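Torora Table Sorting Notes

Read me first

Hi, I'm Glenys Whiteley and I look after Torora, a little collection of pictures and notes on setting out play-food fruit and veg on coloured plates. It started as a folder on my laptop called Jultstead and grew until I had to give it a proper name (and a proper README, sorry it took me so long!).

There are 558 pictures in the main folder and 50 in the extras. Every one is a plain tabletop with some dishes and a few bits of food on it. I've kept the colours soft and cheery, partly for telling the plates apart and partly because I've got a thing for pastel crockery.

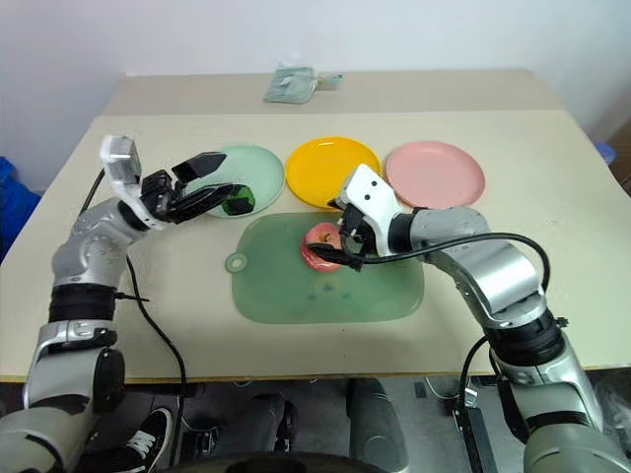 Three plates in a row, with the apple on the green cutting board.

The notes file has one line per picture. I write the plates left to right, then what's on each, then anything on the board. So you'll see things like "green, yellow, pink; small dark green item on green; apple on board". If I couldn't tell what something was I've just put its colour, and I'd rather you left those lines alone than guessed.

A few things to watch for:

My spelling is "colour" in the column headings, so check your script if it's coming up blank.

Packets and odds and ends near the wall aren't in the notes. I only write up the plates and the board.

The Mellor folder uses my older naming and stops at 799. I'll tidy it up in March, or that's the plan anyway.

Use it for whatever you fancy. If you find a line that doesn't match its picture, leave me a message on the Firnska page with the line number and I'll fix it when I'm next at my desk, usually after tea.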